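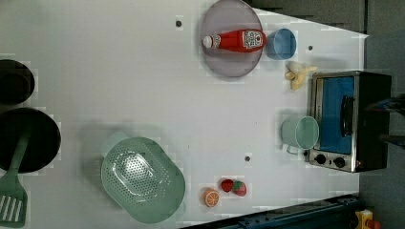

Ketchup on a plate, colander at the ready. Dinner is served (sort of).

So I've been having a go with the Clirkbridge tabletop kit, the one Sondska rent out by the fortnight, and I'm completely hooked! You get the arm, the bolt-down rail and a big crate of toy food, and for 300 quid plus an 80 quid deposit I was expecting something much fiddlier. Setting up took me 65 minutes, with a tea break and a bit of swearing at the manual (tiny print, why?).

The play kitchen task comes ready loaded. You lay out your bits, banana and strawberries and all, pick a job from the menu and let the arm come in from the side.
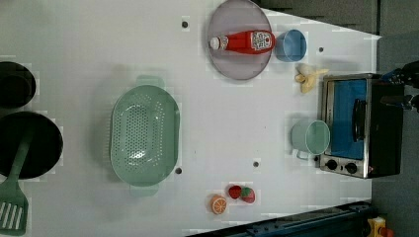
What I liked, and what I didn't

The stop button is big and within easy reach, hooray. The software is friendly too, though it logged me out 2 times mid-job, grr. My main moan is the cables. They're long and a bit bossy, and I'd pay extra for a couple of clips to keep them off the table.

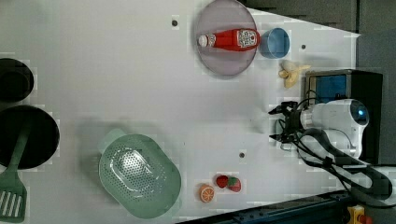
Ludger Kröger emailed to say the newer kits come with clips in the box, and that I should ask Sondska for a set before I book again in September. Will do!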